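A Morning at the Petchrat Open House
January 2, 2025

Petchrat opens its dye house and finishing rooms to visitors twice a year, and after missing the October one I was not going to miss it again. I got there early, coffee in hand, and was still one of the last to sign in!

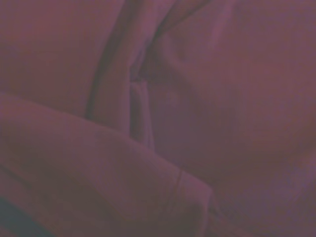 The finishing room

We started upstairs, where the soft goods get their last check. I could have stayed there all day. The color everyone kept coming back to was a dusty mauve that goes almost to plum down in the folds, and it changed every time I moved my head. Mamta Thakur, who led our group, told us the mill calls it Zonness and that it took them 10 trial batches to settle on it. She let us handle the samples (clean hands, no rings) and I have to say the heavier one is lovely. It has a real weight to it and it folds in big round rolls.

I asked how they judge a color like that when it looks so different in the creases. They fold it and they hang it, she said, and they do both under 2 kinds of light before anyone signs the card. I had always pictured a flat swatch on a desk.

The dye house

Loud, warm and wonderful. The big vessel is named Tonix, for reasons lost to time, and the smaller one is Arkent. Arkent does the trial work and anything under a full lot. The batch number chalked up by the door was 3,965, and Mamta still remembers 2,018 because that was her first one alone and it came out the wrong purple.

We watched a lot being unloaded and then stood over the rinse trough for ages asking questions. Wear shoes you don't care about — mine have a pink toe now.

Remnant table

Down by the exit, sold by weight. I bought two pieces of the mauve and a gray I have no plans for. Bring a bag, and bring cash, as the card reader was not working while I was there.

Parking is behind the building, through the second gate. The stairs to the finishing room are steep, but there is a freight elevator if you ask at the sign-in desk.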